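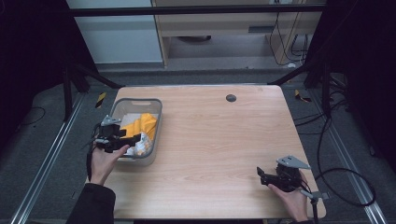
**Figure 3.** A packing take in progress, seen from head height. The operator works with a hand-held gripper in each hand; the left one is at the basket.

### 3.2 Collecting the packing examples

Cloth was the part of this project we worried about most, and it is also the part where we ended up spending the greater share of our recording hours. Our earlier sets, gathered at the Eltow site, were full of cups, blocks and boxes, and a policy trained on them did very nicely with anything that kept its shape and rather poorly with anything that did not. So for the Rindetti set we turned to soft goods and asked our operators to pack, unpack and rearrange them with a pair of hand-held grippers. The pairing of a yellow cloth with a crinkled white plastic bag (Figure 3) is a good example of what we were after: both items fold and slump in ways that are hard to predict, one partly hides the other, and the see-through gray wall of the basket gives the vision model a blurry second look at whatever is inside.

We collected 2000 takes in all, of which 300 were set aside for testing before any training began. Each take starts when the operator presses a foot switch and ends when the switch is pressed again, so the operator decides for themselves when a job is finished. We did try a fixed time limit in January, and we are a little embarrassed by how long we stuck with it, because it taught people to hurry, and hurried takes are full of small jerks that the policy then learns quite faithfully. Once the limit was gone, the motions became calmer and the average take came out only slightly longer than before.

Operators were given very little in the way of a script. A card named the items and the final arrangement (for instance, "cloth on top of bag, both inside basket"), and everything in between was left up to them, including which hand went first. We wanted that variety! Some people liked to press a cloth down and then drag it, others pinched it by a corner and let it fall, and we kept both styles in the set with no attempt to label one as better. The only firm rule was that a dropped item should be picked up again within the same take whenever it could be reached, so that the learner would see recoveries as well as clean runs. We found 58 such recoveries in the test portion alone, and they come up again in Section 5.

Between takes the items were shaken out and put back by hand, and after every 20 takes the basket was moved to a new spot on the tabletop and turned by some amount of the operator's choosing. The second of these habits mattered more than we expected. In our pilot runs the basket had stayed put for a whole morning, and the Illo policy trained on those runs would reach confidently for that same place wherever the basket happened to be. With the basket moved regularly, this mostly went away, although the policy still shows some fondness for the left side of the table, where our right-handed operators tended to set things down.

Every take was reviewed once by a second operator using the Montecinos viewer, who marked it as kept, kept with a note, or dropped. Takes were dropped for lost tracking on either gripper or for a final arrangement that did not match the card. Clumsiness by itself was never grounds for dropping a take.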